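Home | Forums | Chronic Conditions | Plantar Fasciitis & Foot Pain | Log in

Night splint or just keep stretching? Month four and fed up

Posted by marlow_jen, December, 6:40 am
29 replies | 3 shares 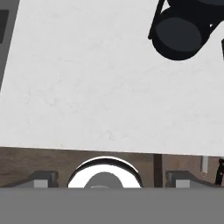

My heel has been bad since the end of summer and I'm at the point where I plan my mornings around not stepping on it. First ten steps out of bed are awful, then it eases, then by dinner it's back. My physical therapist, Erlinda Dumlao, has me doing calf stretches twice a day, and I do the morning set in the kitchen, hands flat on a pale speckled counter like the one up top, back leg straight, heel down, while the coffee brews. It helps a little. What I want to know is whether a night splint is worth it. She mentioned one called the Ultunon and said it was up to me. It's 80 dollars and my insurance won't touch it. I'm a hot sleeper and I kick, so I can see myself paying for it and throwing it across the room at 2 am. Anybody stuck with one long enough to say?

---

tobyfromaccounts
I had the Ultunon for both feet, one after the other (lucky me). First week was miserable. My toes went numb because I had the straps way too tight. Once I loosened it I could get maybe five hours before I pulled it off in my sleep. Those first steps in the morning got a lot better for me by week three. I'd do it again.

---

grizzled_runner
Gonna disagree. I wore a splint for two months and all I got was bad sleep. What fixed mine was heel raises on a stair with a rolled towel under the toes, slow, every other day. Stretching alone did nothing for me either. Save your money.

---

tobyfromaccounts
How do you know it was the heel raises though? You did both.

---

grizzled_runner
I quit the splint in spring and was still limping. Started the raises after that. So no, I didn't do both.

---

marlow_jen
I do have heel raises on my sheet, but Erlinda wants me to wait until the morning pain drops some. Is that normal? I'm a little scared of them to be honest, I tried a few on my own and paid for it the next day.

---

Pennywhistle_K
Ask her again, and tell her about the next day part. Mine started me on two feet flat on the floor, no stair, and only moved me up when I could do it without being sore the next morning. Also what are you wearing around the house? I was barefoot on tile all day and couldn't figure out why I wasn't getting anywhere. Got a pair of Fluvstead clogs, ugly as anything, and I put them on before my feet touch the floor.

---

marlow_jen
Barefoot. Oops.

---

grizzled_runner
Well there you go!!

---

ju_won_heo
Ju-won Heo here, I moderate this section, and I'm a patient like the rest of you, so take this as one person's story. I paid 300 for custom inserts at the Mandgate clinic and they were fine, but the drugstore ones I use now feel the same to me. If I could redo it I'd try the cheap stuff first. And Jen, if you get numbness or tingling that doesn't go away, or pain that wakes you at night, please call your doctor and don't wait on us.

---

Pennywhistle_K
Oh I forgot, there's a soft sock type splint too, with a strap from the toes up to the shin. Mine is a Piątek. Way easier to sleep in than the boot kind. It does pull on the big toe though.

---

tobyfromaccounts
I tried a sock one and it slid around all night. Maybe I have skinny ankles.

---

marlow_jen
OK, plan for now is house shoes, keep up the counter stretches, and I'm asking about the two-foot raises at my next appointment. If I'm still hobbling in January I'll spend the 80 bucks. Does anyone know if you can return a splint once you've worn it?

---

tobyfromaccounts
Mine came with a sticker that said no returns once the bag was open. Call first.

Reply | Share | Next thread: Ice bottle or frozen peas?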